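Dasska Regelpaket für Zweiarmtische im Test

Stand: 31. Mai 2025

Jimach verkauft mit Dasska ein Regelwerk samt Prüfbögen für Arbeitsplätze, an denen zwei Roboterarme über derselben Tischfläche arbeiten. Geliefert werden ein Ordner mit 20 Prüfblättern, eine Vorlage für die Risikobeurteilung und ein Modul, das die Regeln schon in der Simulation abfragt. Laut Prospekt soll damit vor dem Aufbau feststehen, ob ein Platz den Regeln entspricht. Das wollte ich sehen, bevor ich es glaube.

Einrichtung

Die Installation verlief ohne Ärger. Danach verlangt das Modul eine Menge Angaben: Tischhöhe, Reichweiten, Ruhelagen, Sperrzonen. Bis der erste Prüflauf startete, vergingen nahezu drei Stunden, und im Handbuch fehlt ausgerechnet die Seite, auf der die Sperrzonen erklärt würden. Bei der Schulung in Brarnmont gab es dazu ein loses Blatt. Wer nicht dort war, muss es beim Support anfordern.

Was die Regeln taugen

Der Abschnitt zur leeren Fläche ist der beste. Vor jedem Programmstart muss die Tischplatte frei sein, und was liegen bleiben darf, steht namentlich im Bogen, samt Position. Vernünftig finde ich auch die Vorgabe, beide Arme nie gleichzeitig in der Tischmitte zu parken. Die Formulierungen sind knapp und lassen sich so an die Maschine hängen.

Schwächer wird es bei der Beleuchtung. Blatt 19 fordert »ausreichend gleichmäßiges Licht«, nennt aber keinen Wert und kein Messverfahren. Gerade Schlagschatten der Greifer können einer Bildauswertung zu schaffen machen, auf einer hellen matten Platte erst recht. Ein Regelwerk, das hier mit einem Adjektiv auskommt, hilft bei der Abnahme niemandem. Ebenso dünn ist der Teil über Bereiche außerhalb des Kamerabilds. Ein Arm, der nur zur Hälfte im Bild hängt, kommt in den Bögen gar nicht vor.

Mit der Simulation als Nachweis habe ich grundsätzlich Bauchschmerzen. Das Modul druckt am Ende ein Blatt mit grünem Feld und dem Wort »konform«. Konform ist zunächst einmal das Modell. Nachlauf, Kabel, ein verrutschtes Gestell: nichts davon wird abgefragt. Im Kleingedruckten räumt Jimach ein, dass eine Prüfung am aufgebauten Platz nötig bleibt. Das gehört auf die erste Seite.

Wertung: 3 von 5 Punkten

Als Gedächtnisstütze brauchbar, als Nachweis nicht. Eine überarbeitete Fassung ist für Juni angekündigt. Ich würde mit dem Kauf warten. 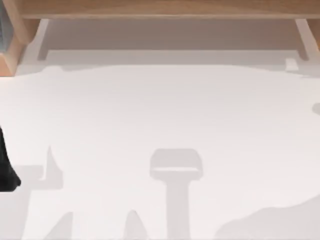
Ďurica
Fachautor für Robotik und Arbeitssicherheit

Zweiarmtisch in der Simulation: links ragt ein schwarzes Greiferteil herein, der T-förmige Schatten unten stammt vom anderen Arm. Hinten rechts liegt ein kleiner weißer Block. Nach Dasska müsste er im Bogen stehen.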